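Tedumham Student Robotics Club
February
By the club safety lead

Pre-session inspection, hand-held gripper station (table task: cups, flowers, box)

1. Floor and walkway
Checked. Wood floor is in good shape, no loose boards. Power cord near the wall outlet trails across the floor. Needs tape or a cord cover before the next session.
Comment: a small green bottle is on the floor by the baseboard. Pick it up.

2. Table
Checked. Stands firm against the wall. Box stays at the back, flowers near the middle, cups toward the front.

3. Grippers
Left and right both open and close fully. Finger pads clean. Screws on the Plastel grip body tightened – one on the left unit was a quarter turn loose.

4. Markers
Checked for peeling corners and smudges. None found. Do not touch the printed faces when picking up a gripper.

5. Worn gear and cables
Chest clip holds. Cable must hang clear of both hands through the whole reach. Let the operator swing each arm once before starting. 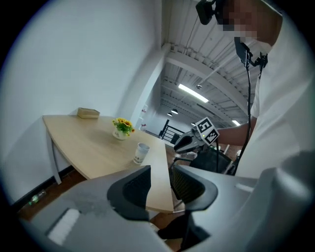
What charge do the batteries need before a session starts?
Start at 100 percent where possible. The Onsri packs read 93 this time and were passed. Stop and swap if a pack feels hot.

6. Chairs
Push chairs back before work starts. The office chair by the table is the one people bump. Comment: still too close, move it to the other side of the room.

7. Session length
Limit is 180 minutes for the whole group, with 4 breaks. Students trade places at each break. Write the times in the Povon log.

8. Handling practice
Paper cups only, no glass and no liquids. Close the fingers slowly. If a cup tips over, leave it and finish the motion, then reset. Free hand stays off the table edge – pinched fingers are our most common report. 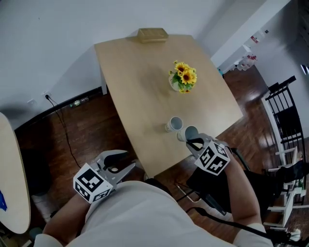 Station 1, right gripper on cup, left gripper open.

9. Shutdown
Grippers off and back in the case. Packs on the charger, cables coiled. Door to the hall left clear.

Result: passed with comments. Items 1 and 6 to be fixed before the next session.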